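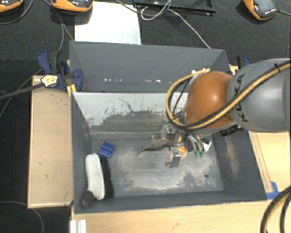

Skerano is a toy and oddments library, run out of two rooms above the old seed merchant's, and these are the questions we get asked most. We lend things out, they come back, and in between they pass through a grey bin. That bin is where we get most of our gossip. On a typical turn it might hold a brownish-grey toy reptile with a long tapered tail, a small blue block and a long off-white object shaped like a shoe sole or possibly the head of a brush, on which opinion at the sorting table is divided. The floor of the bin is badly scuffed. We are told this is character.

What can I borrow?

Toys, mostly. Blocks, animals, vehicles, puzzles, dressing-up clothes, and one shelf marked Sundry that has a following of its own. There are 374 lots on the list at present. A lot can be a single dinosaur or a tub of bricks, depending on who was doing the labels that month.

How does it work?

You join, you get a card, you take up to two lots at a time and bring them back within three weeks. Membership is per household. If your household is in dispute about who is in it, please settle that before you come up the stairs.

What happens to things when I bring them back?

They go into a bin as they are. We don't sort at the desk, as the desk is small and there is usually a child on it. Later somebody takes the bin through to the back, where each piece is matched to its lot, checked for cracks and loose bits, cleaned, and put on the shelf. If a piece doesn't match any lot it goes to Sundry.

Do I need to clean things before returning them?

A wipe is appreciated. Please don't put anything through the dishwasher on our behalf. In March we had a farm set come back extremely hygienic and one third smaller.

Why are the bins so scruffy?

They were bought second-hand from a parts warehouse and had lived a full life already. We have had offers to replace them with something in primary colours. The trouble is that a bright plastic box with a smiling bear on the side gets treated as a toy, and the last one was borrowed. The grey ones are left alone. They are cleaned every week, whatever the floors may suggest.

A piece is missing. Am I in trouble?

No. Tell us, and we'll write it on the card. Most pieces turn up, commonly inside a shoe or a piano. If it's still missing after two months we ask for a small contribution towards a replacement, or you can offer us something of equal standing. Equal standing is decided by Yaneth Quintero, whose word on the exchange rate between zebras and tractors is final.

I returned something that wasn't yours. Can I have it back?

Very likely. Describe it to us by email, and be as plain as you can. "My son's special thing" has not, so far, led to a single reunion. Size, colour and whether it has a tail will get you much further. We keep strays for six months and then they are absorbed into Sundry, where they can be borrowed by anybody, including you.

The following have been claimed from the strays box by their rightful owners: a retainer, half a recorder, a set of keys to a caravan, and a wedding shoe. The shoe was collected by someone who had plainly decided not to discuss it.

Do you take donations?

Yes, with some limits. We like wooden blocks, plastic animals with all their limbs, vehicles with wheels, and anything that still makes sense without its box. We can't take soft toys, helmets, car seats, or jigsaws described as "probably complete". A jigsaw is complete or it is a bag of cardboard.

Single blocks are welcome. We have a large tub of orphans, stocked entirely with one-offs, and it goes out more often than the expensive marble run. The Gallardo train set has its own rules, pinned up beside it, and we are not taking any more track.

Are reptiles really your most popular item?

By a distance. Lizards, crocodiles, snakes and the ones that could be any of those after a few years in the sandpit. Small children like the tails, which make a good handle. We used to file them by species and gave that up when a returning member, aged six, corrected the label three visits running. Reptiles are now filed under Reptiles.

Can I reserve something?

You can put your name down at the desk or by email. We hold reserved lots for one week. We don't hold them for longer on the grounds of a birthday, a cold, or a promise you made in the car.

Is there a charge?

Joining is free. Late returns are not fined, though your name goes on the slate by the door in quite large chalk. People seem to find this worse.

Can my child help with the sorting?

Children over eight can, with an adult who stays. Paora Dunstan runs the sorting table from two in the afternoon and will explain the method, which is to pick up one thing, decide what it is, and put it down somewhere better. It's harder than it sounds. Adults tend to stall on the second step and start telling each other about toys they used to own.

Is everything suitable for under-threes?

No. Lots with small parts have a red tag, and we'd ask you to take it seriously. If you find a tag missing, bring the lot back to the desk and we'll put a new one on before it goes out again.

Where do I park?

Not in the seed merchant's yard. There are spaces behind the chapel, and the walk is short even with a rocking horse.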